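Hi all,

Kojo Mensah wrote:

> Can somebody remind me what the cup and can exercise is? I missed the January meeting and my group is up next. Is it one hand or both?

Both arms, Kojo, but you can start with just the left! The idea is to get the yellow can and the pink cup sorted out between the two hands without anything rolling off the mat (it rolls, believe me). Nana Nutsugah keeps the run log and we're up to 164 tries.
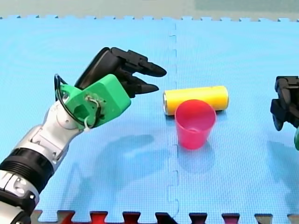 *Can on its side behind the cup, left hand coming in*

Ekua wants every group to write down where the fingertips are before they close, so please do that. I've put the same notes on the club page, pasted here for anyone who can't log in:

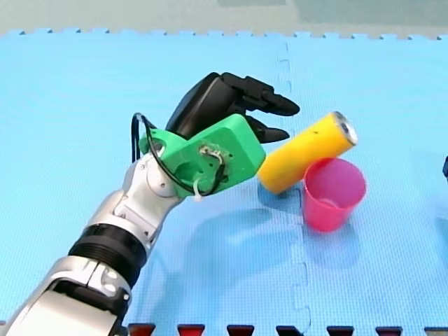 *Page last changed: January, 10:53 pm, by Cornel*

A can propped on the rim of the cup counts as its own position, so log it separately. Keep the left hand open till you've looked at the gap. Oh, and check the zip tie on the green adapter before you start, I'd hate to lose that cable!

Nii Asamoah asked about hand shapes too. Left open, right curled up is fine for a start, we've done 53 that way. 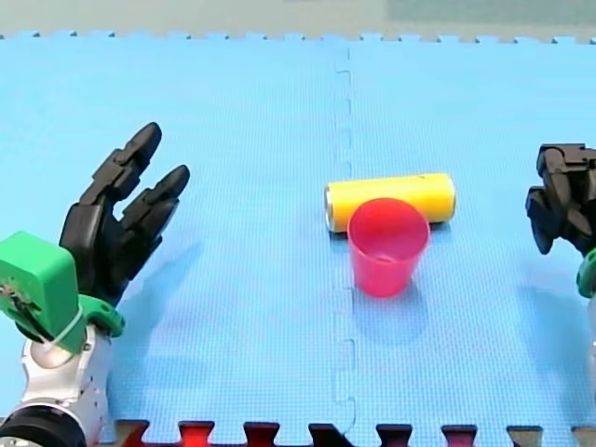

*Left hand spread, right hand curled*

Kojo, come at 2 if you want a practice go. Bring your laptop, the club one is updating again.

Cornel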